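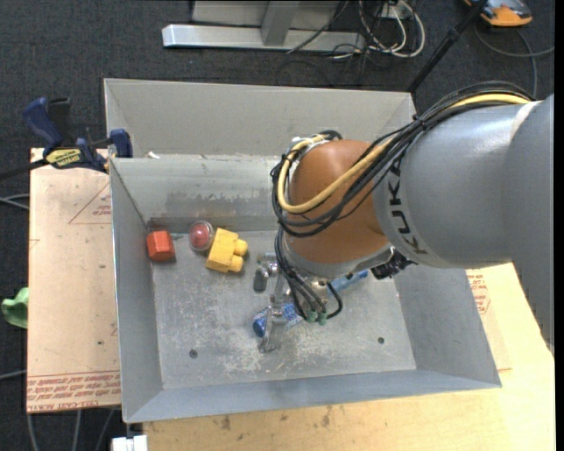 Chapter 6
Repeat Burglary of Small Business Premises

6.1 Introduction

A business that has been burgled once is more likely to be burgled again than a comparable business that has not. The effect is strongest in the weeks after the first offence and then weakens. This chapter sets out how repeat burglary is defined and measured, the two main explanations for it, and the ways in which police, insurers and owners respond. Robbery, in which force or the threat of force is used against a person, is covered in Chapter 9 and is mentioned here only where the records confuse the two.

By the end of the chapter the reader should be able to calculate a repeat rate from a set of crime records, state the effect of the chosen time window on that rate, and distinguish between the flag and boost accounts of repeat victimisation.

6.2 Terms

A repeat burglary is a second or later burglary of the same premises within a stated period. The period is called the window. A near repeat is a burglary of different premises within a stated distance of the first and within the same window. A series is a set of offences attributed to the same offender or group, whether or not the premises are the same.

These terms overlap but should be kept apart. Four break-ins at one optician's may be four repeats and no series, if four unconnected offenders were responsible. A chain with several branches presents a further difficulty. If the unit of count is the premises, a burglary at each of two branches gives no repeats. If the unit is the company, it gives one. Neither choice is wrong, but a report that does not state its unit of count cannot be compared with any other.

6.3 The Escobar data

Much of the chapter draws on a study by Ottilie Lanz and Leandro Troncoso of commercial burglary in the district of Escobar. The authors worked from police records for 1,380 premises – shops, workshops, bars and small warehouses – and matched them by hand to the trade register. Matching was needed because the same address was often entered in different forms. A corner shop could appear under either of two streets, and a unit inside an arcade was sometimes recorded only under the name of the arcade.

Before matching, nearly 100 repeat offences had been missed, each having been entered as a first burglary at a new address. Lanz and Troncoso treat this as a minimum. Attempted burglaries were recorded only when damage had been done, and owners who expected no payment from their insurer did not always report a loss.

6.4 Flag and boost

The flag account holds that certain premises are attractive to any offender and remain so. A rear door opening on to an unlit lane, stock that is small and easily resold, or a location close to a main road will all mark out a target. On this view the first burglary does not cause the second. Both follow from the same fixed features.

The boost account holds that the first burglary raises the risk of the second. The offender now knows the layout, the type of alarm and the time taken for anyone to respond. He may also know what was left behind, and that stolen stock will be replaced once the claim is settled.

The two accounts predict different things. Under the flag account, repeats should be spread fairly evenly over time and committed by a range of offenders. Under the boost account they should bunch soon after the first offence and involve the same people. In practice most sets of records show some of each, and the balance varies with the type of business.

6.5 Case: the Brotstead bakeries

Dirk Mertens, who managed security for the Brotstead chain, kept a private log of every incident at its branches. One branch was entered three times through the same delivery hatch. After the first offence the lock was replaced with another of the same pattern. After the second an alarm was fitted to the shop floor but not to the store room behind the hatch. The hatch itself was bricked up only after the third, in February of the following year.

The log is of use to the student chiefly for its dates. The interval between the first and second offences was 9 days. The repair had been ordered but not carried out, and the opening was covered by a sheet of board.

6.6 Choice of window

A short window understates repeats. A long one takes in offences that have little to do with each other. Section 6.7 works through the calculation for windows of one, three and twelve months, using the Escobar records.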